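Karnari Low Basket, Rectangular

Home > Storage > Baskets > Low and Open

Sold by Wovance. Item 66. In stock.

The Karnari is a low, rectangular woven basket with flared sides, a braided rim and no lid. It has no handles, no liner, no divider and no app. You put things in it and then they are in the basket.

We have sold storage for long enough to know what people do with the tall kind. They fill it, they forget it, and in October they find a mitten and a sandwich at the bottom. The Karnari is too shallow for that. Whatever you drop in stays where you can see it and be mildly reproached by it, and in our experience a little reproach gets more tidying done than a label maker.

What it's for

Mostly the things that live on a table and shouldn't. Keys, mail, the good scissors, the bad scissors, a banana, hand lotion, a charger for a phone you no longer own. It also does well in a playroom, where the pretend groceries tend to migrate and the toy fruit ends up in with the real fruit about once per household before somebody loses a tooth over it.

Put it at the back of the table with the long side running along the edge. That leaves the front free for whatever the table was bought for, and clearing up becomes a matter of pushing things away from you, a motion most of us have already mastered.
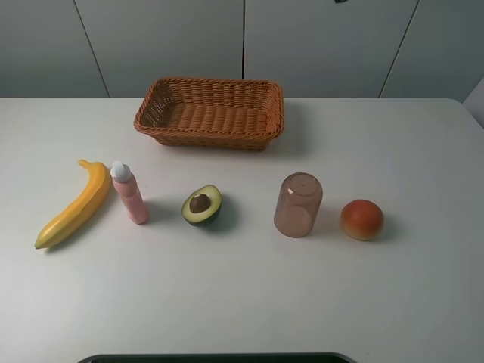
Round items roll toward the middle and tall ones lean on the rim and look casual. If you want your bottles to stand at attention, you want our Praseo caddy, which has compartments and a much higher opinion of itself.

The weave

Tan-orange when new, give or take. It comes from a natural material and each batch has its own idea of what tan is, so if you order two and one is redder, that's how it goes. We will match them by eye if you ask in the order notes. The color settles after a few months out of direct sun. In direct sun it also settles, only faster and on one side.

The floor of the basket is woven in ridges, so small things with flat bottoms may sit a bit unevenly. Coins will find the gaps. A folded napkin fixes both problems and costs less than the fitted liner, which we also sell and would of course prefer you to buy.

The rim is the part that takes the abuse. It's braided all the way around and it's what you'll grab when you pick the basket up, there being nothing else to grab. One hand on each short end, please. Lifting it by one corner with a pineapple inside is covered under "Returns," in the part where we say no.

Care

Shake it out over a bin. Brush the ridges with a dry, soft brush. For anything sticky, use a damp cloth and then leave the basket somewhere airy until it is dry right through. Don't soak it and don't put it in the dishwasher. We get photographs from people who did, and we keep them.

A stray end of weave now and then is normal. Snip it off with scissors (see above, good or bad).

The numbers

Load: 3 pounds, spread out. It will hold more, and then one day it will be a slightly different shape.
Returns: 60 days, unused, no crumbs.
Run: 3000 baskets in the current batch. When they're gone there will be a wait, and a new shade of tan.

Goes with

Rungrueang tray, if you'd like the same look with even less depth.
Praseo caddy, for the upright.
Karnari fitted liner, cotton, off-white until used.

Before you order

Measure the spot. Then measure it again with the clutter where it normally sits, because that's the space you really have. The most common note we get is that the basket looked smaller on the screen, closely followed by the note that it looked bigger on the screen, and we've stopped trying to please both camps. Size drawings are on the sheet that you can request from the order desk.

If the table is white, as half the tables in our customers' letters seem to be, the basket will be the first thing anyone notices on it. Some people like that. The others should look at the Rungrueang in pale gray.

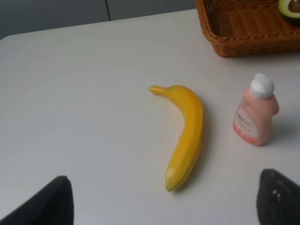

Dotty in Ohio wrote in to say that hers lasted one week as a fruit basket before the household took it over for sunscreen, batteries and the dog's leash, and that she has bought a second one for the fruit. She adds that the second one now has a flashlight in it. Four stars, the missing star being for the crumbs in the ridges, and would we consider a smooth bottom?

We considered it. A smooth bottom would make it a tray, and we have the tray.

Page updated 1/7/25. Prices at checkout. Ships flat side down, in a box that is also quite useful.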